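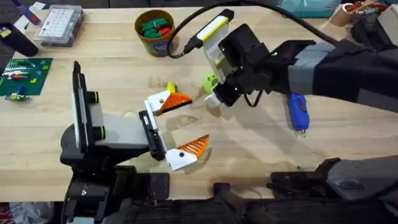

Hi all,

Nosipho Shabalala wrote:
> Does anyone on here keep a wooden bench top bare? Mine's a Brukier
> and I'm scared to put anything on it. Also, where do your small
> parts go? Mine are all in one coffee can.

Bare wood here, and I love it! Mine has a dark stain on it that I quit fighting back in January (I went at it with 60 grit, then gave up) and it works fine. Oil it if you like the smell - I did once, with the Pinheiro stuff, and it was tacky for days. 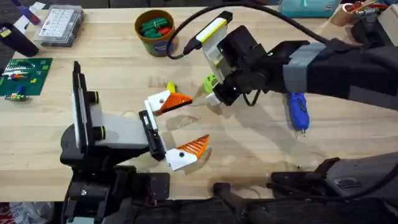

For small parts, get one of those clear plastic organizers with the grid of little compartments. You can see what you've got without opening the lid, and it lives at the back next to the round pot of red and green stuff. Doris keeps telling me to label the compartments, and she's probably right, but I've got 26 other things to do first.

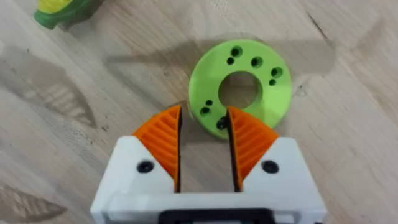 Anything too wide for a compartment goes in a shoebox, so don't toss the coffee can yet! And if you do sand yours, stop at 800, it gets slippery after that.

Is anybody still using the Nikach vise, by the way? I'm tempted.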